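Winter coat collection: what we need and where it goes
2023-12-07 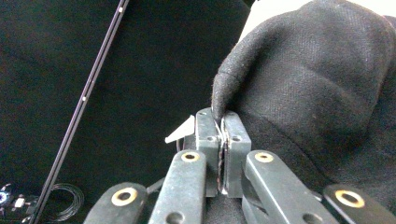 The coat collection at Adcombe Hall is open again and runs until the end of December. Last winter we passed on 600 items, most of them adult coats, and we were short of children's sizes from the second week on. If you have outgrown school coats in a closet, those are the ones we would most like to see.

Please wash everything before you bring it in. We have no laundry at the hall, and the dry cleaner on Madodura Street that used to help us has closed. Check the pockets too. Last year's finds included a set of house keys and a library book, and the keys are still in the office drawer.

Zippers matter more than looks. A faded coat with a good zipper goes out the same day, while a nice one that won't close sits on the rack. Zorica Tomić will do small repairs, such as buttons, hems, and torn linings, but she can't replace full-length zippers this year. If yours is broken, please have it fixed first or keep the coat for rags.

We can take:
Coats and jackets in all sizes
Hats, scarves, and gloves in pairs
Snow pants
Wool or fleece blankets, twin size or larger

We can't take shoes, pillows, comforters, or anything with fur trim. Boots can go to the Georgiou Center, which has its own shelf for them by the side door.

Drop-off is at the back entrance, 44 Bullico Road, from 10 to 2. The front steps are being repaired and will be closed into the new year. There are two parking spaces by the gate, and you may stop there for as long as it takes to unload.

Families who need a coat don't have to fill out a form. Come during drop-off hours or ask Aisyah Sumampouw to set something aside in the right size. She has the list of what is on the racks and updates it each evening.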